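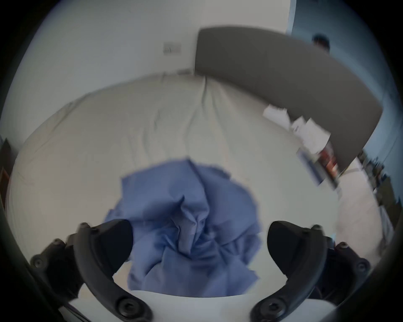
Section 8: Setting Up Your Reading Lists

Jundine keeps your books in lists. A new account starts with three of them: To Read, Reading, and Finished. You can rename these lists but you cannot delete them. Any other list you make can be renamed, merged, or removed.

Before you start

Sign in on the device where you do most of your reading. Lists made on one device show up on the others after the next sync. If you are moving from the older Korville app, export your books from Korville first and save the file where you can find it.

Making a new list

1. Open the Library tab and tap New List.
2. Type a name. Names can be up to 53 characters long, including spaces. Accented letters are fine, so a list of books by an author named Sầm will sort and search correctly.
3. Choose a sort order: by title, by author, by release date, or by hand.
4. Tap Save.

Note: If you pick "by hand," new books go to the bottom of the list. Press and hold a title to drag it.

Adding books that are not out yet

Upcoming books can go in any list. Jundine treats them a little differently from books already on sale.

1. Search for the title or the author. If the book has been announced but has no listing, tap Add Manually.
2. Enter the title and author. The cover can be left blank.
3. Enter the release date. If you only know the month, choose April, for instance, and leave the day empty.
4. Turn on Release Reminder if you want one. Reminders go out at 8 in the morning, local time.
5. Choose a list and tap Add.

Note: A book with a month but no day is placed at the end of that month. It moves when you enter the full date.

Caution: Publishers change dates. Jundine updates the date on books found through search, but it does not touch books you entered yourself. Check those from time to time.

Importing a Korville file

1. Go to Settings, then Import.
2. Select the file you exported. One file can hold up to 2000 books. If yours is larger, split it and import the parts one at a time.
3. Match the columns. Title and Author are required. Rating, Date Finished, and Notes are optional.
4. Tap Preview and look over the first page of results.
5. Tap Import. Keep the app open until the Done message appears.

Caution: Importing the same file twice will create duplicates. To clean them up, open Library, then Tools, then Find Duplicates. Merging keeps the longer note and the most recent rating.

Books in a series

When you add a book that belongs to a series, the app asks whether to add the rest. Choose This Book Only or Whole Series. With Whole Series, later volumes are added as they are announced, and they go to To Read unless you pick another list.

Sharing a list

1. Open the list and tap Share.
2. Choose View Only or Allow Suggestions.
3. Copy the link, or post the list to your Brarkarano book club page if you have linked one under Settings.

Private notes are never included in a shared list. Ratings are included unless you turn them off on the Share screen. To stop sharing, open the same screen and tap Remove Link. The old link stops working right away.

For reading goals and yearly totals, see Section 9.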